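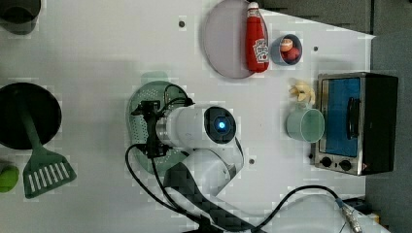

Kitchen table setup, overhead view, gripper above the green colander

Success rate drops when I add clutter to the table. Is my comparison even fair?

Posted by prerkov_lab in Manipulation and Learning

I'm training a pick and place policy by imitation on a toy kitchen. The tasks are short, things like moving a bowl or picking up a cup. I have 3,653 demonstrations in total, all teleoperated, collected over the spring by several people in our group.

With only the target and one or two other things on the table, the policy does well. With the full kitchen out (plate, ketchup bottle, pan, toaster oven and so on) it gets much worse. I ran 20 trials per condition. Clean table: 17 successes. Full table: 9.

My advisor wants to write this up in May as "clutter hurts the policy." A labmate says I can't claim that because only 234 of the demonstrations have the full set of objects in them. The rest were recorded on a mostly bare table before we bought the other items. So is it clutter, or is it just that the training data doesn't look like the test?

Also, most of the failures are on the bowl task. The arm goes to the right place and then closes too high or too far out. I don't know if that matters.

Policy is a diffusion head on a pretrained image encoder, one overhead camera and one side camera. No depth.

Flivdale
4 votes

Get more data. 234 isn't enough for anything with that many objects. We had the same problem and it went away when we collected more. Also try color jitter if you aren't using it.

Tiziana Negri
31 votes, accepted by poster

Your labmate is right. You have two things changing at once, the number of objects and how often the policy saw that kind of table in training. The numbers you have can't separate them.

What I would run:

Take a random 200 of your full-table demonstrations and hold out the other 34 for checking the loss. Then take 200 bare-table demonstrations, matched by task and, if you logged it, by operator. Train one policy on each set, same seed, same number of steps. Test both on both kinds of table. You get a two by two grid. If clutter itself is the problem, the policy trained on full tables will still do worse on full tables than the other one does on bare tables. If it is a training mismatch, each policy will do best on its own kind of table.

Both of these will be weaker than your main policy. That's fine, you are comparing them to each other. 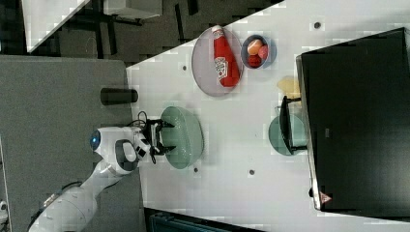
On the bowl failures, look at those separately. Grasping a bowl by the rim means one finger has to go inside and one outside, and there isn't much room for error in height. Without depth, the policy is working out height from two color views. If the side camera can see the near rim, check whether the rim is hidden in the failed trials. When you add objects you may be blocking that view, and then it isn't visual confusion at all. Write down for each trial whether the rim was visible at the moment the gripper started to close. It takes an afternoon.

Please also fix the starting positions. Tape marks or a printed overlay both work. With 20 trials, a few easy placements can move your rate a lot. 17 against 9 is a real gap, but put a confidence interval on it in the paper and say how the objects were placed. And have the same person reset the table for both conditions, alternating between them. Don't do all the bare trials on Thursday and all the full ones the next week.

I would not put "clutter hurts the policy" in a title until the grid is filled in.

Comment from prerkov_lab: Thank you. We did log the operator. We didn't alternate conditions, so I will redo those. Does the seed matter that much?

Comment from Tiziana Negri: Run three if you can afford it. If not, one, and say so.

mancuso
2 votes

Agree with the grid. One small addition: count partial successes. We score reach, grasp, lift and place separately, and most of what changed between our conditions was in the grasp. One pass/fail number would have hidden that. It also gives you more to work with if you can't run more trials.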